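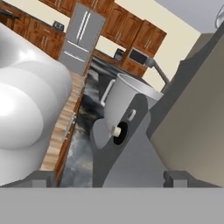
In Praise of the Plain Flat Finger

August 10, 2018

I have spent most of this summer comparing grippers in a simulated kitchen, and I want to make a case for the dullest one in the set. It is a gray plate. It has a round hole and a short slot in it, and it closes on things. Put it against the side of a white mug with the rim tilted up, in a room where the refrigerator leans like a ship in bad weather, and I could watch it all day.

The view from the wrist is a big part of why. For months I judged grasps from a nice fixed camera across the room, where everything stands upright and every grasp looks fine. Then I moved the camera onto the wrist and found I had been grading on manners. Up close you see which way the handle points, how much of the finger is on the mug, and how little of the counter is left to help you. The horizon swings all over the place and you stop caring after the first hour or so. I would give up a good deal of resolution before I gave up that viewpoint.

Our test was 2,268 grasps, split between three hands on the same arm. The Movari is a soft three-finger design that wraps around whatever it meets. The Kadlec has curved pads and a lot of joints. The third is the Plarnura, two flat fingers and a base, the sort of thing you could draw with a ruler. We ran all of them under the Grestolus controller with the same 25 objects, and I fully expected the Movari to walk away with it.

On fruit and sponges it did, and it was lovely to see! But mugs are where kitchens get hard. You have a smooth wall, an open rim and a handle that sticks out wherever the last grasp left it. The soft hand kept folding a finger into the handle and dragging the mug around with it. The flat fingers either had the wall or they didn't, and when they missed I could tell from one still what had gone wrong. I fixed more bugs in 5 days with the Plarnura than in all the weeks before that.

People will say a simulator flatters simple shapes, and they have a point. Flat contact is cheap to compute, and soft contact is partly guesswork. A real mug with dish soap on it may well change my ranking. We plan to repeat the mugs on hardware in December, with more than 1,000 grasps per hand, and if the Movari wins there I will happily write that up too.

Until then, if you are setting up a first comparison, start with the flat fingers and put the camera on the wrist. Save the clever hand for the second month, when you know what your controller does wrong by itself.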